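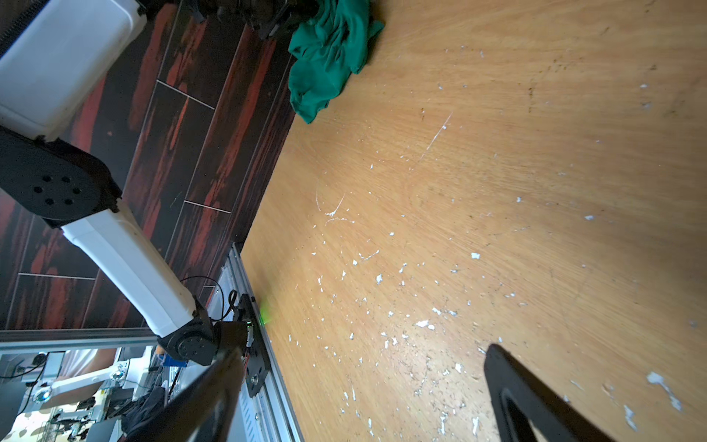

手首のケーブルと古い値の話

2020年4月13日

先週、作業台のアームがグリッパを閉じたまま天板に降りてきて、指先を押しつけた状態でしばらく止まらなかった。けがはない。ワークも壊れていない。ただ、左手を置いていた場所が近かったので、原因がはっきりするまで自動運転は全部やめて調べた。だいたい片付いたので書いておく。同じ構成で使っている人はほとんどいないと思うが、半分は構成と関係のない話になった。

構成を先に書く。アームはFellsteadの小型のもので、作業台の縁に沿わせたアルミフレームにベースプレートで固定している。グリッパはBrundelの二本指の電動タイプ。制御はPCで動かしているSamalonという制御ソフトで、アームのコントローラにはネットワーク、グリッパにはシリアル通信で別々に話しかけている。この「別々に」が後で効いてくる。

やらせていたのはTe Moanaという仕事の準備で、布を挟んで持ち上げ、少し横に動かして離すという単純な動作だ。布は毎回形が変わるので、把持の成功率を見たくて長い時間繰り返させていた。監視は自分ひとり。横で別の作業をしながら見ていた。これは手順としてよくなかったので後で書く。

起きたこと

ログ上では592回目の把持だった。それまでの回は、掴みそこねはあっても異常停止は一度もない。

592回目の動作は次の順で進むはずだった。上空の待機位置でグリッパを開く。開いたことを確認する。布の位置まで下降する。閉じる。上昇する。

実際には、グリッパは開かなかった。前の回に布を離すときにはちゃんと開いていて、そのあと移動中の干渉を減らすためにいったん閉じる。そこから開く命令が届いていない。それなのにプログラムは「開いた」と判断し、アームは下降を始めた。

開いた指で布を挟む高さと、閉じた指で降りてよい高さは同じではない。この機種は指が弧を描いて開閉するので、閉じると指先が前に出る。つまり閉じたまま同じ手首の高さまで降りると、指先が天板に当たる。当たった。

普通ならここでアームの接触検知が働いて止まる。止まらなかった。関節のモータが唸るような音を出し、天板が少したわんだところで、こちらが音に気づいて顔を上げた。画面を見たら「下降中」のままだった。

非常停止を押した。アームの動力が落ちて、根元側の関節はブレーキで固定された。ところが手首の先のほうの関節にはブレーキがなく、押しつけていた力が抜けた拍子に先端がくるっと回って、横に倒れるように動いた。倒れた先が左手の近くだった。触れてはいない。

正直に書くと、非常停止を押せばその場で全部固まるものだと思い込んでいた。取扱説明書には書いてあった。該当箇所は後で読んだ。根元側の軸は保持ブレーキ付き、手首側の軸は減速機の摩擦で保持、負荷の条件によっては動力断で動くことがある、という内容だった。買ったときに読んだはずだが覚えていない。

最初に疑ったもの

グリッパ本体の故障をまず疑った。長時間動かしていたので熱が怪しい。Brundelのグリッパは内部温度を出してくれるので、ログをさかのぼると、停止直前の値は62度だった。仕様の上限よりは下だが、普段この動作で見る値より高い。これはもう熱だろうと思って、冷めるまで待ち、単体で開閉を繰り返した。何も起きない。ドライヤーで温めるようなことはせず、重めの連続開閉で同じ温度まで上げてみたが、これも何も起きない。

ここで一日使った。62度という数字が目に入ったせいで、ほかを見るのが遅れた。

あとでわかったことを先に書くと、温度が高かったのは本当だが、順番が逆だった可能性が高い。指が天板に押しつけられている間、モータは位置を保持しようとして電流を流し続ける。温度の記録は間隔があいていて、しかも停止の瞬間に最後の値がまとめて書き込まれる。だから「停止直前の62度」は、原因のほうではなく、押しつけている最中に上がった値を見ていたことになる。

次に疑ったのは自分のプログラムだ。開いたかどうかの確認を飛ばしているのではないか。コードを読み直したが、確認はしている。グリッパの現在位置を読み、開き位置との差がしきい値以下なら次へ進む。ログにもそのとき読んだ値が残っていて、確かに「開き」の値だった。

閉じているグリッパが「開いています」と返した。ここで手が止まったので、イツィアル・マリンに相談した。以前同じ現場でSamalonを使っていた人で、いまは別の仕事をしているが、この手の話にはつきあってくれる。ログを送ったら、返事は一行だった。

「その位置の値、前の回と小数点以下まで同じじゃない？」

見たら同じだった。布を離したときに読んだ値と、592回目に読んだ値が、最後の桁まで一致していた。電動グリッパの位置は開くたびに末尾が少し違う。ほかの回の値を並べてみてもばらばらで、完全に一致するのは不自然だった。読んだつもりの値は、実際には読んでいない。

古い値が返ってくる

Samalonのグリッパ用ドライバの中を追った。位置の読み出しは、要求を送って返事を待ち、時間内に返事がなければタイムアウトになる。問題はタイムアウトしたときの扱いで、エラーを上げずに、最後に正常に受信できた値をそのまま返すようになっていた。警告は内部のログに出るが、こちらが見ていたログの設定では表示されない段階だった。

作りとしては理解できる。シリアル通信はたまに一回くらい取りこぼすし、そのたびにプログラム全体が止まるのは使いづらい。前の値でつないでおけば、次の読み出しで新しい値に置き換わる。表示だけならそれで困らない。ただ、動作を進めてよいかの判断に同じ関数を使うと、こういうことになる。

内部のログを全部出すようにして古い記録を見直すと、タイムアウトの警告はそれ以前にも出ていた。いずれも一回だけの取りこぼしで、次の読み出しで復帰している。592回目だけが続けて失敗していた。命令の送信も失敗している。送信のほうは返事を待たない設定だったので、失敗しても何も起こらない。

開く命令が届かない。位置の問い合わせも届かない。問い合わせた側には、前の回の「開き」の値が戻る。プログラムは開いたと思う。書いてしまえばこれだけのことだが、ここまでたどるのに二日かかった。

移動中にいったん閉じたのなら、最後の値は「閉じ」になっているはずではないか、と思う人がいると思う。自分もそう思って調べた。閉じる命令のあとでは位置を読んでいなかった。干渉を減らすためだけの閉じなので、確認は不要だと考えて省いてあった。省いたのは自分だ。閉じる命令そのものは届いていた。

なぜ通信が切れたか

残るのは、なぜそこで続けて失敗したのかという話だ。

グリッパのケーブルは、手首のところで輪を作って余裕を持たせてある。アームの外側を這わせる配線なので、関節が回れば輪が広がったり締まったりする。可動範囲の端まで動かしても引っ張られないことは、取り付けたときに手で動かして確認した。そのつもりだった。

もう一度、動力を切った状態で手首をゆっくり回してみた。輪は十分に余っている。引っ張られてはいない。ただ、ある角度を越えたところで輪の下側がプレートの近くまで垂れ、戻すときに縁にひっかかる。毎回ではない。何度かやって、ひっかかるときとひっかからないときがある。ひっかかると、コネクタの根元が横に引かれる。

Samalonから通信だけを続けて流しておいて、コネクタの根元を指で横に押してみた。ある方向に押すと警告が出る。離すと戻る。押したままにすると警告が続く。再現した。

コネクタを外してみると、片側の信号線の圧着が甘かった。被覆のほうはしっかり噛んでいるのに、芯線側のつぶしが足りない。まっすぐの状態なら導通するし、テスターで当たっても問題なく見える。横に力がかかったときだけ浮く。このケーブルは既製品ではなく、長さが足りなくて自分で延長したものだ。圧着も自分でやった。

通信が切れる角度の話をもう少しすると、待機位置がちょうどその手前にあった。待機位置で止まっているときにひっかかった状態になれば、開く命令を出す瞬間も、位置を読む瞬間も、ずっと切れたままになる。動いている最中に一瞬切れるだけなら次の読み出しで復帰していた。それ以前の警告はこちらだったのだと思う。断定はできないが、辻褄は合っている。

なぜ接触検知で止まらなかったか

個人的にはこちらのほうが嫌だった。グリッパの通信がどうなっていても、アームが何かに当たったら止まってほしい。

Fellsteadのコントローラには、関節の電流から外力を推定して、設定値を超えると停止する機能がある。設定値を見たら33Nになっていなければならないところが、最大値になっていた。

33Nというのは最初にこの作業を組んだときに決めた値だ。布を扱うだけなので大きな力はいらない。下げすぎると加速時に誤検知が出るので、出ない範囲で試して決めた。記録も残してある。その設定がいつ変わったのか。

設定ファイルの更新日時を見ると、コントローラのファームウェアを更新した日と一致した。更新の手順には、設定の書き出し、更新、設定の読み込みという順番がある。その通りにやっている。ところが書き出したファイルを開くと、外力検知の項目だけが古い名前で入っていた。新しいファームウェアではその項目の名前が変わっていて、読み込むときに知らない名前として無視される。無視された項目には初期値が入る。初期値が最大値だった。

Fellsteadの代理店で技術窓口をしているシャグフタ・オラクザイさんに問い合わせたところ、その日のうちに返事をもらった。項目名の変更は更新履歴に載っていること、読み込み時に無視した項目の一覧はコントローラの操作画面ではなく保守用のログに出ること、この二点を確認してくれた。初期値が最大なのは、初期状態で誤検知が多いと立ち上げ作業が進まないからだという説明だった。理屈はわかる。読み込みのときに警告を画面に出してほしいという要望は伝えてもらった。

更新履歴は読んだ。確かに書いてあった。新機能の欄ではなく、終わりのほうの「その他の変更」にあった。

更新してから今回まで、接触検知は実質的に切れていた。その間に当たるようなことがなかったので気づかなかった。気づく機会があったとすれば更新直後の動作確認だが、そのとき確認したのは、動くかどうかだけだった。止まるかどうかは見ていない。

直したもの

ケーブルは作り直した。延長をやめて、必要な長さの既製品に換えた。手首の輪は固定点の位置を変え、どの角度でもプレートに触らないようにした。コネクタの手前でケーブルをいったん留めて、引かれても根元に力がかからないようにもした。動力を切って手で全範囲を動かし、そのあと通信を流しながら低速で同じことをやった。警告は出ていない。

待機位置も変えた。配線を直したので必要はないのだが、あの角度で長く止めておく理由もない。

ドライバは、位置の読み出しに受信時刻をつけて返すようにした。動作を進める判断では、命令を送った時刻より後に受信した値しか使わない。それより古ければ待つ。待っても新しい値が来なければ、その場で停止して人を呼ぶ。表示用には従来通り古い値も出すが、色を変えてある。命令の送信も返事を待つようにした。一回の動作がわずかに長くなったが、この作業では問題にならない。

移動中の閉じのあとにも、位置の確認を入れた。

下降の手前に高さの条件を足した。グリッパが閉じているか状態がわからないときは、指先が天板から18cm以内に入る動作を受け付けない。これはプログラム側の制限なので安全機能とは呼べないが、今回の故障ならここで引っかかる。

外力検知は33Nに戻した。戻しただけでは信用できないので、実際に当てて確かめた。最低速で、天板に置いた硬めのスポンジに向けて降ろす。手は入れない。非常停止のボタンを持って、倒れてくる範囲の外に立つ。止まった。速度を一段上げて繰り返し、普段の速度まで確認した。

この確認を、作業を始める前の手順に入れた。設定画面の数字を見るのではなく、毎回スポンジに当てて止める。手間はかかるが、コーヒーを淹れている間に終わる程度のものだ。

直していないもの

非常停止で手首の先が動くことは変わっていない。ブレーキがない軸はないままだ。グリッパを軽いものに替えればましになるはずだが、いまの作業では力が足りなくなる。

代わりに、動作中に手を置いてよい場所を決めた。天板の縁にテープを貼って、自動運転中はその線より内側に手を入れない。線の位置は、動力断で先端が倒れうる範囲を測って、そこから余裕をとって決めた。測るときはアームをいくつかの姿勢で止め、先端を軽く押さえた長い棒を外しながら非常停止を押した。姿勢によっては何も動かない。肘が伸び気味で手首が上を向いているときが一番大きく動いた。今回の姿勢はそれに近い。

根本的には柵か、人が入ったら止まるセンサが必要だと思う。ひとりで使う作業台だからという理由でずっと後回しにしていた。協働用と書いてあるアームなので、横に立っていてもよいのだという気分もあった。アーム単体がそうであっても、グリッパをつけ、制御ソフトを足し、設定を入れた全体がそうだとは限らない。イツィアルにその話をしたら、彼女の職場では年に一度、組み合わせ全体でリスクアセスメントをやり直していて、次は8月だという。書式を送ってもらうことにした。

横で別の作業をしながら見るのもやめた。といっても長時間の試験をずっと凝視していることはできないので、見ていないときは速度を落とす設定に切り替えることにした。切り替え忘れるのは目に見えているから、操作画面の前を離れたら自動で落ちるようにしたい。椅子にスイッチをつける案と、ペダルを踏んでいる間だけ通常速度にする案があって、まだ決めていない。ペダルのほうが簡単だが、足が疲れる。

調べるときに役に立ったこと

生のログを消さずに残していたのはよかった。普段は集計したあとに要約だけ残していて、今回はたまたま集計の前だった。要約には位置の値が小数点以下二桁で入るので、それだけ見ていたら一致に気づけなかったと思う。これからは異常があった日の前後だけでも生のまま残す。容量はたいしたことはない。

通信の警告を表示する設定は、ずっと有効にしておくことにした。画面が少しうるさい。うるさいのが嫌で下げたのが最初だったことを、設定ファイルに自分で書いたコメントを読んで思い出した。

逆に無駄だったのは、グリッパを分解したことだ。熱を疑っていた日に、カバーを外して中の基板を見た。何も見つからず、組み直すときにねじを一本落とし、探すのに時間を使った。分解する前に、ケーブルを指で押してみればよかった。

故障の切り分けをするあいだ、アームの動力は基本的に落としておいた。通信の試験はグリッパだけに電源を入れればできる。ただし指は動くので、指の間には手を入れず、コネクタを押すときもグリッパの背中側から押した。動作命令は送らず、読み出しだけにした。読み出しのつもりで動作命令を送る間違いは前にやったことがある。試験用のスクリプトは読み出ししかできない別のものを用意した。

その後

試験は再開した。最初は低速で、次に通常速度で回している。受信時刻の確認で停止したことが一度あって、見に行ったら、PC側のシリアル変換器が省電力で眠っていただけだった。これも以前なら古い値で進んでいたことになる。省電力は切った。

オラクザイさんからは追加で連絡があり、旧項目名のまま読み込んだ設定があるか調べる手順を教えてもらった。保守用ログを書き出して、無視された項目を検索する。うちのもう一台でも同じことをしたら、外力検知のほかに関節の速度上限も初期値に戻っていた。こちらは使っていない時期だったので何も起きていない。値は手で入れ直し、スポンジの確認も同じようにやった。

テープは貼って数日で端がめくれてきたので、布のものに替える予定。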